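Sokcombe snack exchange moves to bigger room and starts using divided trays

The snack exchange at the Filip reading room in Sokcombe has a new place and a new way of sorting. From this month the packets are put in plastic trays with a divider inside, and they are given out from the large room on the ground floor.

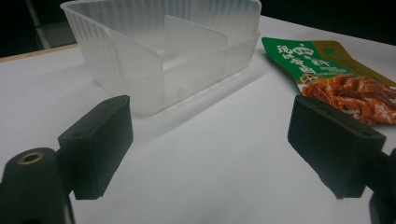 Skultell Local News
By the Sokcombe desk
November 7, 2024

The exchange began as one shelf beside the coat rack. People who came back from visiting family abroad left there a bag of crackers or sweets, and took something else home. In October it was decided that the shelf is too small. At the last exchange of that month 300 packets were brought in, and many of them stood in shopping bags on the floor until the evening was finished.

The new trays are simple. They are made of frosted plastic which lets some light through, they have no lid, and the divider stands upright in the middle part. On one side go the packets which have been checked, and on the other side the packets which still wait for a label. Before, both kinds were lying together, and it happened more than once that a family took home something with peanuts without knowing it.

Labels are the slow part of the work. A large share of the packets come from China, Korea, Turkey and Poland, and the list of ingredients is not always printed in English. The organizers ask that the person who brings a packet also writes down in a few words what it is, if it is sweet or salty, and if there are nuts, milk, egg or fish in it. When the person is not sure, the packet goes to the side for waiting, and a reader of that language looks at it on the same evening.

"I can read the package from my own country, but I cannot read the one from my neighbor," said one member of the group, who helps with the labels. "So we sit together and everybody reads what she can. It takes time, but I have learned already some words that I did not expect to learn, for example the word for sesame in four languages."

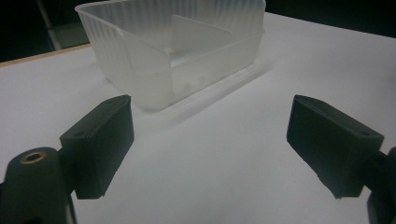
One of the divided trays on the white table.

The trays came from a household store in Skultlow that was changing its shelves. The store asked only that somebody comes to collect them. They were washed at the reading room and are now kept in the cupboard under the stairs, one inside the other, with the dividers taken out and tied together in a bundle. The group wishes to have a few more of the same size, as other trays do not stack well with them.

There are now 114 households on the exchange list, most of them from Sokcombe itself and the others from Skultlow and the farms between. A household does not need to bring something each time. The rule is that nobody takes more than two packets in the first hour. After that it is free, and what is left on the table goes to the after-school club on the floor above.

Not all members were happy with the move. The old shelf was open every day, and people could stop there on the way from the bus. With the large room there are only two exchange evenings in the month, and the room must be given back clean at nine o'clock. Some of the older visitors asked if a small shelf can stay near the coat rack for packets which are already labeled. The reading room has agreed to try this until the end of the winter – the shelf will be filled after each exchange evening, and when it is empty it stays empty until the next one.

There was also a talk about dates. Until now the exchange accepted packets until the last day printed on them. Now there must be a month left, so that the family who takes it has time to eat it. Homemade food is still not accepted, and also not open packets, even if they are closed again with a clip. Drinks in glass bottles should stay at home. Canned drinks are welcome, but the group asks for not too many of them, as they are heavy to carry back.

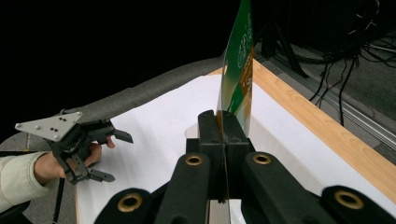

A printed card, mostly deep green, with a diagonal band of white.

For the children there is a separate corner. They can choose one packet, taste it and put a mark on the big paper on the wall under the country where it comes from. In October the most marks were given to a seaweed cracker, and this surprised many parents. The second place went to a caramel from Poland. A sour plum candy had the fewest marks, although two boys came back for it several times.

The organizers would like to make from the labels a small notebook, with the name of each snack in the original language and in English, and a line about when it is usually eaten. Some are for a holiday, some are for a long train trip, and some are only what is sold near the school gate. Members who have time to write a few lines can leave them in the gray letter box at the entrance. It is also possible to tell the story at the table, and another person will write it down.

People who want to join can put their name on the list at the front desk of the reading room. There is no fee. New members are asked to come a little earlier on their first evening, so that somebody can show them the trays and explain which side is for what. It is useful to bring a pen, and reading glasses if you need them, since the print on the back of many packets is very small.

The doors of the large room open at six. Parking behind the building is limited on exchange evenings, and visitors from Skultlow are asked to share a car or to use the bus that stops in front of the bakery. The last bus back leaves shortly after the room closes.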